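The Weather Gadget

The update arrived at 4:40 in the afternoon, when Doaa Chraibi had eleven windows open and faith in all of them. It promised improvements. It did not say to what.

She clicked Later. The box thanked her and began to install.

When the desktop came back, her little weather gadget had moved from the top right corner to the top left, and it had changed its mind about where she lived. For six years it had said Tzanetos, partly cloudy. Now it said Flernau, snow. It was July.

She opened the preferences. There used to be a field where you typed the name of your town. The field was gone, and in its place was a slider that ran from Less to More.

"Less what?" she asked Manolis Zervas, who had the next desk and a newer machine and was therefore considered an expert.

"Mine's at the halfway point," Manolis said. "I haven't had any trouble."

"What does yours say for the weather?"

He looked. "It doesn't give the weather anymore. It gives a kind of mood."

She moved the slider to More. The gadget now said Flernau, heavy snow. She moved it to Less and it said Flernau.

The gadget was made by a company called Grorneck, which had bought it from a company called Avwood, which had bought it from a student who needed a car. Grorneck's support page had a search box. She typed "wrong town" and got 179 results, the first of which was an article on how to use the search box. Farther down she found a forum, and in the forum a thread titled Stuck in Flernau, started by a woman named Ifigeneia Galanis.

"Has anyone gotten out?" Ifigeneia Galanis had written.

"Try restarting," wrote someone from Grorneck, with a smiling cloud beside his name.

"I have restarted," wrote Ifigeneia Galanis. "It is now night there."
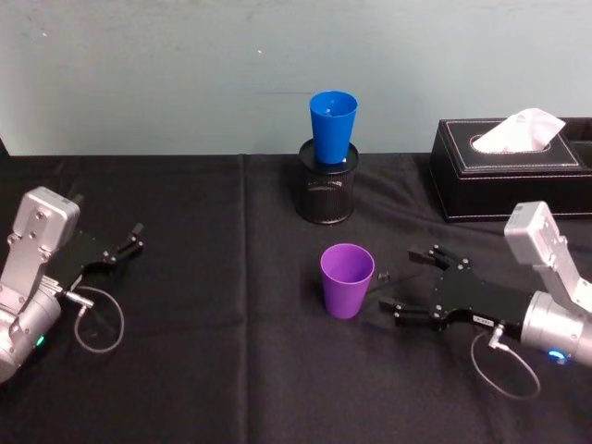

By Paraskevi Chatzigeorgiou
Short fiction, Friday reading

Doaa read the thread to the end, then went back and read it again with her coat on. There were 40 people in it. Some had tried deleting the gadget, which removed the icon and left the snow. One man had bought a new computer, and when he turned it on for the first time it welcomed him to Flernau and asked him to pick a language.

By page two they had given up on fixes and begun discussing the roads.

"Plow came through early," wrote Ifigeneia Lazaridis, who was a different Ifigeneia and tired of being asked. "North side is still bad."

"How do you know that?" Doaa typed. It was the first thing she had ever posted on a forum, and she regretted the question mark at once.

"Click the snowflake," came the answer. "Hold down Option."

She clicked the snowflake and held down Option. A small panel slid out, the sort of thing the old version had never had and she would never have asked for. It listed school closings. It listed a lost dog, and then, as she watched, a found dog. The bakery would open late. There was a chess evening at the library, weather permitting, and under it a note that the weather had not permitted anything since the update.

"Are you coming?" Manolis said. He had his bag on his shoulder. Outside the window the parking lot was shimmering, and someone was eating a popsicle against a car.

"In a minute," Doaa said. "They're waiting to hear about the bridge."

He waited with her for a bit, out of politeness, then sat down on the edge of the desk. The gadget ticked over. Flernau, snow, wind from the east.

"It should say how deep," Manolis said.

"You have to move the slider for that."

"Well, move it."

She moved it to More. The bridge was closed. In the forum, the first Ifigeneia said she had expected as much, and the second said there was soup.

At ten past six a box appeared in the middle of the screen. Grorneck was aware of an issue affecting some locations and had prepared a fix. Would she like to install it now?

Doaa clicked Later, and held her breath, and put one hand on the power cord.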